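Fairweather Computer Drop-Off: Frequently Asked Questions

Last updated Jan 11, 2020

What can I bring in?

Desktop towers, laptops, monitors, keyboards, mice, printers and loose cables. Game consoles are fine too. We do not take microwaves, smoke alarms, car batteries or anything that runs on gas.

Does it have to work?

No. Please tell the person at the desk if you know what is wrong with it, or tape a note to the case.

Is there a charge?

Towers and laptops are free. Flat monitors cost $4 each. Old tube monitors and TVs cost more and have to be booked ahead through the Timora depot, which has the right truck for them.

Do I need to take anything out first?

Take out any discs, memory cards and USB sticks. Leave the rest in place. Motherboards, processors and memory are easier for us to sort when they arrive inside the case.

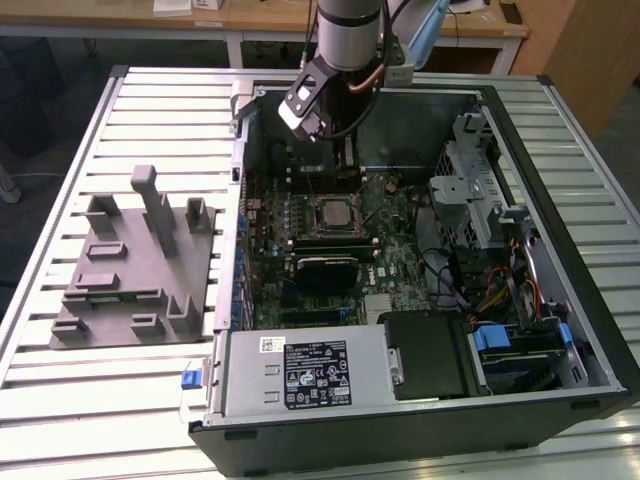

Desktop tower with the side panel off and the processor showing.

What happens to my files?

Every hard drive is pulled and given a number before the computer goes any further. Drives that can be reused are wiped with Drelent, the program we have used since we opened. Drives that fail the wipe are shredded. If you want your drive back, ask at drop-off - we cannot find it for you later.

Can I get proof that the drive was wiped?

Yes. Fill in Form 301 at the desk and we will email a certificate. Home users pay nothing for this. Businesses pay $2 per drive.

I have a whole office to clear out. Can you pick up?

We pick up loads of 100 items or more inside the county. For smaller loads you will need to bring them to us. Send a list first, even a rough one, so we know which van to bring.

Where do the computers go?

Newer ones are repaired and sold at the Camia store on the ground floor. The rest are taken apart for parts, and what is left goes to a metal recycler.

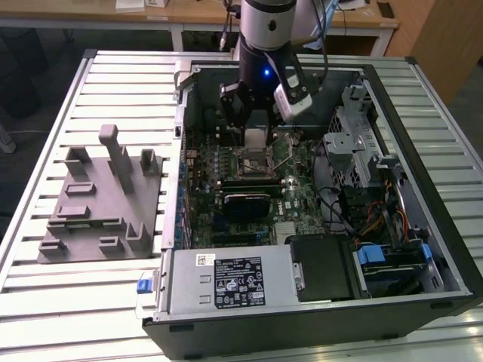 Parts are sold at Camia as well. Memory and power supplies are tested before they go on the shelf. Processors and motherboards are sold as is, with no returns, so check that the socket type matches your board before you pay.

Can I get a tax receipt?

Yes, for working items only. We list what you gave us but do not put a value on it.

Are you open all year?

We close for two weeks in March for stock count. The Timora depot stays open during that time and takes everything except monitors.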